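The Reading at Hamora

The Municipal Office of Hamora gave notice that the will of the late ferryman would be read on November 28, 2019, in the upper room of the customs house. All persons with an interest were asked to present themselves with proof of identity. Two did so.

The first was Clifford Li, who had bought bread from the ferryman's sister for 40 years and believed himself to be mentioned. The second was Urs Mösli, the registrar, who was required to attend and who had brought his own chair.

The document ran to 3 pages. The first disposed of the boat, which was to be given to the town of Indar on the opposite bank, on condition that it never again be painted blue. The second page disposed of the debts. The registrar read these aloud in full, as the regulations provide, and Mr. Li listened with his hat on his knees.

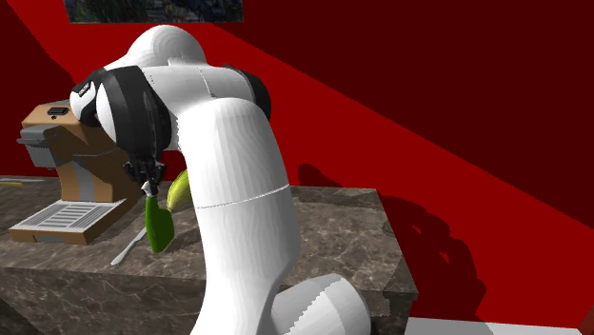 A green spray bottle held over a marble countertop.

The third page concerned the crossing itself. The deceased stated that he had carried 70 passengers in his final June, and that one of them had not paid. He did not wish the fare to be collected. He wished only that the passenger be informed that the omission had been noticed, and forgiven, and that the river had been unusually high that evening.

"Is a name given?" asked Mr. Li.

"A name is not given," said the registrar. "There is a description of a coat."

Mr. Li's coat was hanging on the door behind him. Neither man turned to look at it. The registrar observed that the office was obliged to record whether the message had been delivered, and that the form allowed for a yes or a no, with a line beneath for remarks.

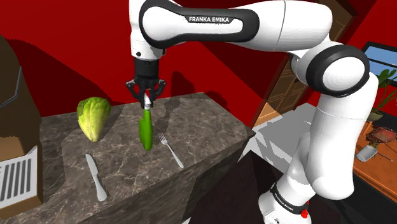
Let it say yes, came the answer, and leave the line empty.

The registrar wrote as directed. He blotted the page, applied the seal, and entered the time. Mr. Li then asked whether a payment could still be accepted at the counter downstairs. He was told that the account had been closed by the will and that the office had no means of opening it again.

He put on the coat. At the landing he stopped to let the Indar men pass with the oars, and he took hold of one end when he saw that they were having trouble with the turn in the stairs.

Reader comments

Després: I read the part about the coat twice. Does the sister know, do you think?

Clonar: My grandfather kept a ledger like that. I would have liked more about the blue paint.

Contact the editors | © All rights reserved | Back to top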